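Keeping an old desktop going

Print | E-mail
Reading time: 2 minutes

I bought my desktop used, from a shop called Tuncer that clears out office machines. It cost 211 with the keyboard thrown in. I meant to keep it until I finished my thesis and then get something better. I finished the thesis and kept the computer.

Most of what I do on it is dull. I write, I pay bills, and I sort scans of my grandfather's letters from Mirkholm. There are 4000 scans in the folder now, and the slow part is reading his handwriting. A faster machine wouldn't help with that.

What bothered me last winter was the noise. The fan started up every evening while I was typing, and my neighbor Hüsnü Güneş asked if I had bought a vacuum cleaner. I put up with it until January, then decided to learn what goes on in the case.

Opening it

I had always been a little afraid of the inside of a computer. On most office towers you lay the case on its side, take off one panel, and the main parts are right there. Unplug it first and press the power button once to drain what's left. Touch bare metal on the case before you touch anything else.
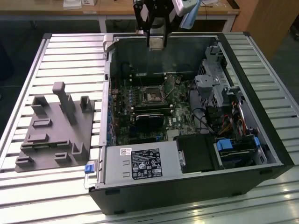 What I changed

Dust came first. I used a soft paintbrush and a can of air, and held the fan blades still with a finger. That took 10 minutes and made the most difference.

Then the paste under the cooler. Tarık Eren talked me through it on the phone — he used to fix cash registers — and told me to use less than I thought I needed. I still used too much and had to wipe it off and start over.

Last, I swapped the hard drive for a small solid-state one. Copying everything over ran past midnight. I left it going and went to bed.

The fan still comes on when I have a lot of pages open, but I can hear the radio over it. I've had the machine for 5 years and I'd like a few more. The next job is the scanner, which has started leaving a gray line down the left side of every page.

Print | E-mail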